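Lindasen Bins and Basins
Sorting containers for tabletops, pantries, and utility shelves

Home > Storage > Bins and Basins > Lindasen

We get more letters about these plain little plastic bins than about anything else in the Kudton catalog, and I have to say it still pleases me every time. People write to tell us where theirs have ended up: under the sink, on the workbench, in the back of the station wagon, on a long shelf in a church kitchen. They are simple things, and we have tried very hard over the years not to fuss with them (the one time we changed the red, we heard about it until we changed it back!).

The line comes in three shapes. You can buy them one at a time or together as the Isilus set, and most folks who start with one come back for the others once they see how nicely they sit side by side along the back of a table.

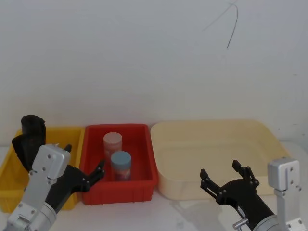 Yellow bin, red bin, and the large beige tray against the wall, with two lidded jars standing in the red one.

The red bin
Our smallest shape and the one I would point you to first. The rim is thick and rolled, so it is kind to your fingers when you pull it toward you with something heavy inside, and the sides flare out a little, which makes it easy to reach down and get hold of a jar without knocking its neighbor. It is lovely for jars and canisters. A taller one goes to the back, a shorter one in front, and you can still see both lids from above. There is ribbing low on the front panel, and if you like to label your bins, put the label above that, where the plastic is smoother and the tape has something to hold on to.
Item 1387

The yellow bin
A rectangular crate in a good bright yellow that you can find from across the garage. Customers tend to give this one the outdoor jobs, such as garden gloves, plant ties, and the dog's things. It wipes down with a damp cloth and a drop of dish soap, and it doesn't mind being left on a porch, although we'd bring it in before the really cold weather if it were ours. Please don't sit on it. We have been asked.
Item 1669

The large beige tray
Wide and shallow, with rounded corners and a broad flat rim all the way around. This is the one that surprises people. They order it as a catch-all for the end of the counter and then it turns into the place where everything gets set down and looked at before it's put away: groceries, mail, the contents of a junk drawer you have finally decided to face. The rounded corners are a blessing at cleaning time, too, with no sharp creases for crumbs to settle into. It is a good deal larger than the red bin, so do measure your shelf before you order.
Item 1867

What goes in them
Anything you like, of course, but a few things come up again and again. Jars with screw-on lids, as I mentioned. Sponges and scrub brushes. Batteries, light bulbs in their boxes, spools of twine. And then all the rolls, the ones that never seem to have a proper home. Garbage bags are the worst of the bunch, in my opinion. Once they are out of the carton they unwind a bit every time somebody tears one off, and before long you have a loose flap trailing across the shelf. Stand them on end in a bin, close together, and they behave much better. A tightly wound roll will also lie on its side quite happily if your shelf is a low one.
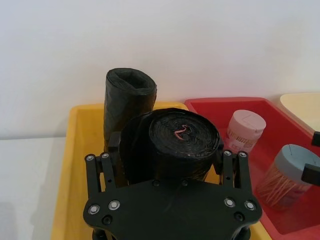 Putting a set together
The Isilus set is one of each shape, and it is the cheapest way to get all three. If you would like a second red bin in place of the yellow, just write that in the notes box when you order and the packing room will swap it for you at no charge. They are used to it. We can't swap for a second beige tray, I'm afraid, as two won't fit in the carton.
Item 122

Care
Warm water, dish soap, and a soft cloth. Top rack of the dishwasher is fine for the red bin if yours has the height for it; the other two are better done by hand. For sticky rings left by jars, let a little warm soapy water sit in the bottom for ten minutes and then wipe. Please keep all three away from the stove and out of the oven.

Shipping and returns
In-stock items leave our Gillies warehouse within two working days. November gets busy, so allow a little longer then. If a bin arrives with a chipped rim, send us a note through the contact page and we will mail you another one. There's no need to send the chipped one back.

Questions about sizes, shelves, or anything else on this page are answered by Hartmut Brandes at the customer desk, 9 a.m. to 4 p.m. He has the full set at home and will talk about it as long as you let him.

See also: Lindasen lids (red and yellow bins only), shelf liners, label tape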